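Search the site Type your word and press enter

Household Tips > Workshop and Hobby Table

Reading time: 4 min

Covering a Work Table with Brown Paper, So the Table Under It Stays Good

By Latifa Lahlou, 2023-01-13

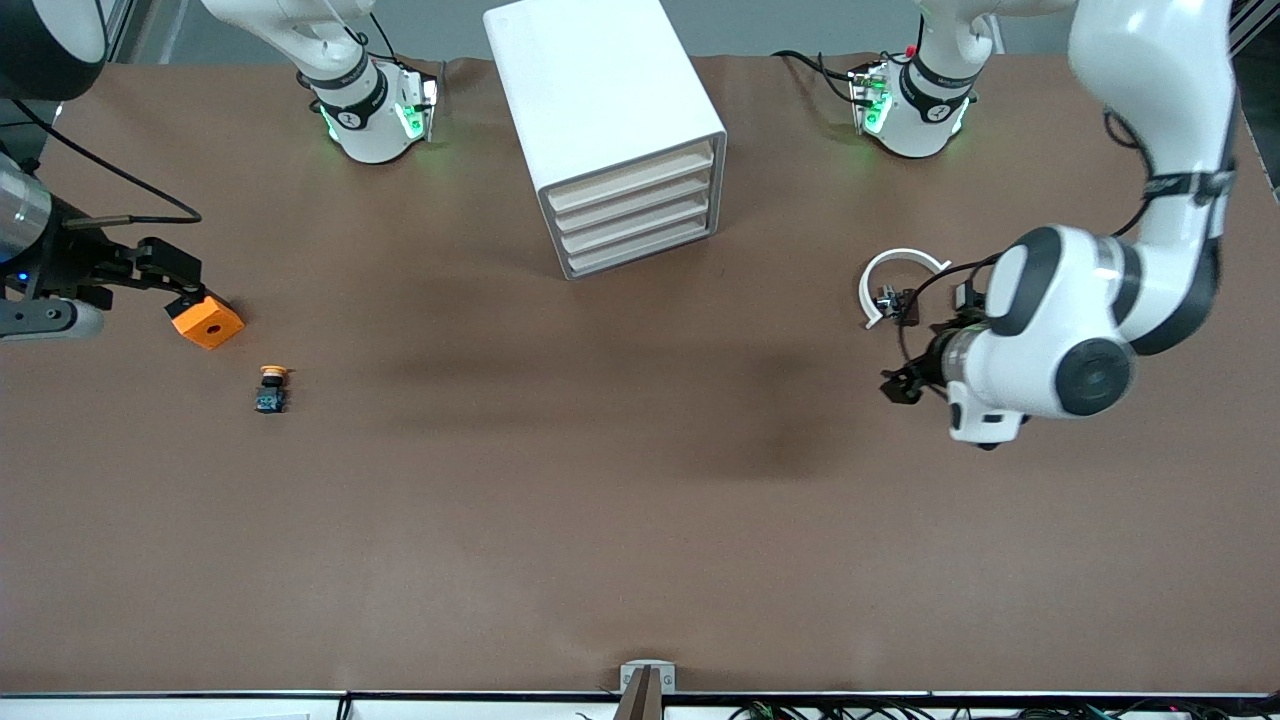

What paper to take

I cover my table with brown packing paper, the strong kind which is sold in rolls. Newspaper is cheaper but the ink goes on the hands and after on the work. Plastic sheet I do not recommend for gluing, the pieces slide on it and the knife cuts it too easily.

Look for a matte paper. Shiny paper gives reflections under a lamp and the pencil does not write well on it. In our town the roll from Gimis costs 1,990 and it serves me from February until the end of the year.

Before you put it

Wipe the table with a cloth that is only a little damp and let it dry completely. One time I was in a hurry and laid the paper on a wet table. By the evening it had waves everywhere and I must throw away the whole piece.

Cut the paper 22 centimeters longer than the table. The roll wants to curl back, so turn the inner side down and leave some heavy books on the corners during the night.

How to fix it

1. Start from the side near the wall. Fold the paper under the edge and fasten it with painter's tape.

2. Go to the other side and pull softly with both hands. Small wrinkles are not a problem, they become flat with use. A big fold should be corrected now, otherwise the ruler will jump over it.

3. Put tape under the table and not on top. Tape on top collects dust and the sleeve catches on it.

4. If the front edge is metal, it is better to stop the paper a little before it. Then you can clamp things directly to the metal.

When to change it

I change mine when I cannot find a clean place to write a measure. My neighbor Brian Mabula, who repairs chairs, puts four layers at once and removes the top one when it is dirty. It is a good method for paint. For cutting it is less good, the layers move.

Oil spots should be covered the same day with a spoon of corn starch. Leave it for one hour and brush it away.

Old paper with only pencil marks can still wrap glasses or line a drawer. Paper with varnish or linseed oil should be spread flat outside until it is fully dry before it goes to the bin, never pressed in a ball, it can become hot by itself.

Souad Nasr wrote to me asking if wax paper is possible. For dough yes, but with wood glue I tried it only for small pieces, under a clamp, and there it came off clean.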